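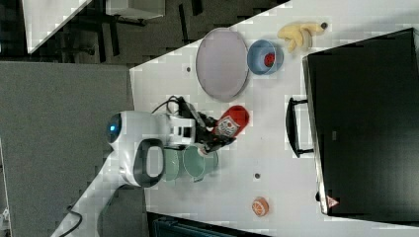 遠隔操作で集めるデモと、アームを手で直接動かすデモ(ダイレクトティーチング)は、どちらから始めるべきか。
カメラ画像を入力に使う学習では遠隔操作から始める。直接教示では操作者の手や腕が画像に入り、実行時の画像と条件が変わる。直接教示は、置き位置の座標取りや姿勢の初期値決めなど、画像を使わない工程に回す。

本ページでは、収録ソフトPrullettiと操作側アームDuviranoを使い、卓上の物をつかんで別の場所へ移す作業を記録する手順を扱う。両者の接続と原点合わせは済んでいるものとする。

1. 作業の定義
1本のデモに入れる動作は一つにする。「赤い物を器から出して皿に置く」であれば、開始姿勢から始め、つかみ、移動、解放を経て、開始姿勢に戻るまでを1本とする。途中で別の物に触れる動作は入れない。指示文は収録前に確定し、同じ作業には同じ文を使う。表記が揺れると、後の集計で別作業として扱われる。

2. 卓上の配置
対象物のほかに、作業に関係のない物も置く。食器と模擬食品だけの単純な卓面でも、色の近い物が隣り合うと誤把持が出やすい。この条件は避けずに、収録全体へ分散させて入れる。
対象物の位置は毎回変える。ただし可動範囲の端から2 cm以内には置かない。端では手首の姿勢が制限され、操作者が無理な軌道を取りやすい。
皿、鍋など大きい物は数本ごとに動かす。毎回動かす必要はない。
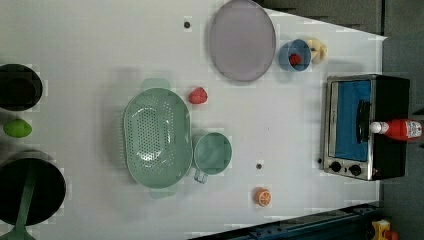
配置を変えるたびにカメラの再校正は必要か。
カメラと作業台の相対位置が変わっていなければ不要である。台を押した、固定ねじを締め直した、レンズに触れたという場合は再校正する。迷うときは前回の基準画像と重ね、台の縁がずれていないかを見る。

3. 操作側アームの準備
Duviranoを開始姿勢に合わせ、追従を有効にする。関節角の差が大きいまま有効にすると、ロボット側が急に動く。Prullettiの画面で全関節の差分表示が緑になるまで待つこと。
グリッパの開閉は、トリガーを全開から全閉まで一度動かして範囲を登録する。操作者が交代したときもやり直す。
非常停止は操作者の利き手と反対側に置き、収録の前に一度押して停止を確認する。

4. 収録
(1) 指示文を選び、録画待機にする。
(2) 開始音の後、700 ms静止してから動き始める。
(3) 対象物の上方で一度減速し、指の向きを合わせて垂直に下ろす。
(4) つかんだ後は水平移動の前に持ち上げる。引きずった軌道は失敗扱いとする。
(5) 解放後、指が物から離れたことを確かめて開始姿勢へ戻す。
(6) 停止音の後、成功または失敗の印を付ける。

操作速度は一定でなくてよいが、空中で長く止まらないこと。停止区間が多いデータで学習すると、実行時にも同じ場所で止まる傾向がある。考える時間が必要なら、録画待機の段階で経路を決めておく。
つかみ損ねて、その場でつかみ直した場合は捨てない。「再試行あり」の印を付けて残す。物が倒れた、台から落ちた、非常停止を押したという記録は学習から外す。

5. 手首カメラの確認
把持の成否に効くのは手首カメラである。俯瞰カメラだけで操作すると、指先と物の隙間を読み違える。収録前に映像を開き、次を確認する。
・指先が画面内に入っていること
・把持高さで対象物が指に隠れきらないこと
・露出が固定されていること(自動のままだと白い卓面で明るさが変動する)
・圧縮率が収録用の設定になっていること

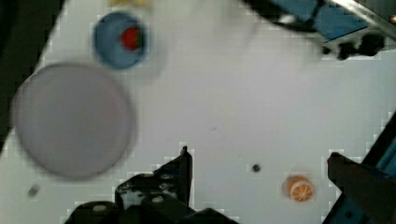 図3 手首側カメラの映像。白い卓面の上に青い器と輪切りオレンジ形の小物、下端に黒いグリッパ。

ブロック状の乱れが物の輪郭に出る場合は、Prullettiの映像設定でビットレートを上げる。それでも残るときはUSBの帯域を疑い、俯瞰カメラを別のポートに移す。

6. 書き出しと点検
収録が終わったら、Mever形式で書き出す。書き出しの前に全カメラと関節角の時刻を合わせておく。時刻ずれの補正は書き出し後にはできない。
点検では、各デモの先頭、把持の瞬間、末尾の3か所を開く。把持の瞬間はグリッパ開度の波形から探すと早い。開度が全閉まで下がっている記録は、何もつかんでいない可能性が高い。

当方の環境では、今回の作業を116本収録し、最も長いデモは2381フレームだった。長すぎる記録は冒頭の静止が切れていないことが多いため、自動切り出しの閾値を見直す。

7. 直接教示を併用する場合
置き位置を厳密に決めたい作業では、先に直接教示で目標姿勢を登録し、その姿勢を遠隔操作の画面に重ねて表示する。手順は次のとおり。
(1) 追従を切り、アームを重力補償モードにする。
(2) 手首付近を両手で支え、目標姿勢まで動かす。指先は持たない。
(3) 姿勢を登録し、手を離して沈み込みを確認する。
(4) 沈み込みが大きいときは、Kadlecの負荷設定画面でグリッパの質量を入れ直す。
(5) 位置制御に戻し、低速で登録姿勢へ移動させて再現を確かめる。

登録姿勢は作業名ごとに保存される。台の高さを変えた場合は、古い登録を削除してから取り直す。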